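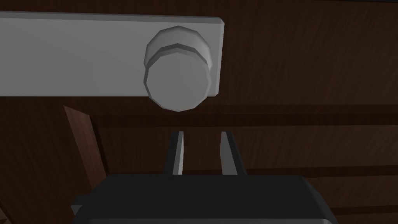
Chinyere Akinola objected this morning that a simulated trial should not count toward approval at all, however carefully it is run, and that our draft rule on rehearsal gives it more weight than it deserves. Her note came in before nine and set the order of the day. I record the discussion here while it is fresh, as the minutes will carry only the decisions.

The draft, as it stood, required 54 rehearsals in simulation before any arm at Flondetholm may be run against real cabinets. Chinyere's position is that the number gives comfort to people who do not read the failure records. Ghislain Marchand answered that the figure was never meant as proof of safety and that the text says so in section 9. I reread section 9 over lunch. It says so in the last line of a long paragraph, and I could not fault her for missing it. The line will move to the top.

We then took up the approach rule, where I had the knob task open on my screen. The gripper is to come to rest with its fingers open and short of the knob, and the operator is to confirm the position before contact is allowed. Ro-un Pyo asked whether the pause should apply in simulation as well. I hold that it should. An operator who rehearses without the pause will be slow to learn it later, and the logs from the two settings cannot be compared if one of them leaves out a step. Ghislain agreed. Chinyere agreed on the pause while keeping her objection to the rest.

Less progress on models. Our present wording asks that simulated parts be "adequate to the task," and each of us reads this differently. A knob built from flat facets may be quite adequate for practicing an approach and a poor guide to how a real one will sit between the fingers. I proposed that every trial report state which conclusions the model can support - approach only, or approach and grasp. Ro-un will draft the wording. The Trono annex uses the old phrase throughout and must be corrected to match.

Of the 51 reports received for review, 20 do not name the person who approved the run. This is a plain breach of the existing rule and needs no new language. I have written to Biteck and asked that the names be supplied before the February review. Reports still without a name at that point will be returned unread.

Chinyere's main objection stands open. I have asked her to put it in a single page, with the rule she would prefer in place of ours, and I will circulate it without comment.

To do: renumber after section 9; send Ghislain the corrected annex; find the earlier Hedlund draft, which I believe had a better definition of "contact."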